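4. What changed at the sorting desk

4.1 Setting and people

Sikevier handles small-packet returns for mail-order shops. Packets and cards arrive mixed together, and somebody has to look at each one, decide where it belongs, and put it in the right slot of a divided box. Before our study this was done entirely by hand at the firm's Stekau office. The work is light but very repetitive, and the people who do it told us early on that the sorting itself was never the hard part. The hard part was getting up, walking the finished pieces over to the next station, and finding your place again when you sat back down.

We were lucky in our partners! The Stekau team had worked together for a long time and had strong opinions about what a robot should and should not touch. Florencia Ojeda ran the sorting desk during the whole study period and kept a written log, which we quote from below with her permission. Elba Ojeda, her cousin, worked the station next to her and later took over training for the handover routine. Both read a draft of this section and corrected us on several points, most of all on the order in which habits changed.

4.2 The handover routine

In the routine we settled on, the person stays seated and keeps the judgment. She picks up an item, reads it, and either files it in the box or holds it out past the edge of the desk for the robot to take. The robot carries the item to the next station and comes back. There is no button and no spoken command. The cue is the outstretched arm, and we were delighted by how natural this felt to almost everyone who tried it. Holding something out to a coworker is a thing people already know how to do.

We had planned at first for a drop tray between person and robot. The tray was gone within two sessions, at the team's request. It filled up, it slid, and it took the spot where Elba liked to keep her tea. Direct handover was slower on paper, but the team preferred it by a wide margin and we never went back.

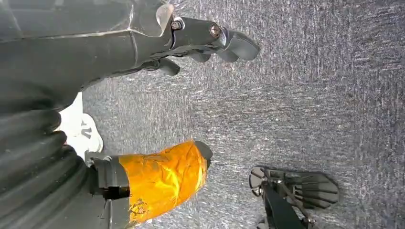
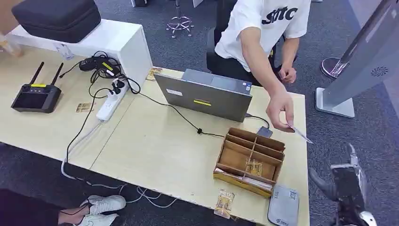
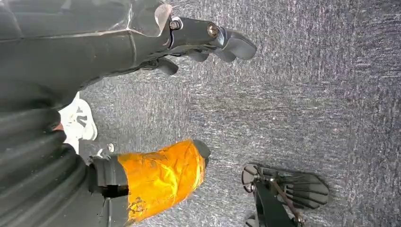 Figure 6. Work at the sorting desk: wrist-level views of the gripper over the carpet (first and third) and a view across the desk, with an item held out toward the robotic hand (second).

4.3 How much was handed over

The log covers 19 sessions and 2054 items offered to the robot. We did not set a target, and we asked the team not to hurry for our benefit. Florencia capped each session at 300 items, a number she chose herself after the first day, when she felt that she was starting to wait on the robot and it on her. With the cap in place there was never a session in which we had to stop early. Most sessions ended well below it, usually when the incoming mail ran out.

Failed handovers were of two kinds. In the first, the person let go before the fingers had closed and the item fell to the floor. In the second, the fingers closed but the person held on, and there was a short tug. Drops were common in the opening sessions and became rare once people learned to wait for the slight pull. The tugs lasted longer. Elba's explanation, which we find convincing, is that a thin card gives you very little to feel, so you keep hold of it a moment too long to be sure. She began teaching newcomers with thicker packets and moved them on to cards only when they had stopped looking at the fingers. We would have liked to think of that ourselves.

4.4 Changes in the working day

The first change people mentioned was sitting. Fewer walks meant longer stretches in the chair, and by the fourth session two of the sorters reported stiff shoulders. This is a real cost, and our original plan had not allowed for it. The team fixed it by swapping places between sorting and the receiving station halfway through each session. Florencia's log entry on the swap reads: "Better. Also I finally understand why Receiving hates the pink ones."

The second change was in talk. Walking to the next station had also been how news got around, and with the robot doing the carrying, some of that was lost. Receiving would notice a batch of misread cards and have no easy moment to say so. A short meeting before lunch was tried and dropped. What stuck was the swap, which put everyone at both ends of the work and brought the talk back with it.

The third change surprised us most, and we think it deserves a study of its own. Sorters began to treat unclear items differently. Under the old routine an item that could go either way tended to be filed with whatever was closest. With the robot waiting, people set such items aside on the desk and dealt with them together at the end. Florencia described this as not wanting to send the robot off with a question. The robot, of course, has no opinion on the matter, but the habit it encouraged was a good one, and Receiving saw fewer returns of returns.

4.5 Space and floor

A smaller group at the Herrera office tried the same routine in a tighter room, with the desk placed against a wall. Results there were mixed. The handover worked well, but the robot had only one side to approach from, and sorters who favored the other arm had to reach across themselves. They turned the desk before their third session and the complaints ended.

Both offices also asked for clearer rules about cables and feet near the robot's path. Our first instructions said only to keep the area tidy, which everyone agreed with and read in their own way. The revised sheet, drawn up with Elba, names the side of the desk where the robot approaches and asks that power cords be routed on the opposite side. The Jinatach planning tool now stores that side as part of the desk layout, so that moving a desk prompts a check of the cords as well.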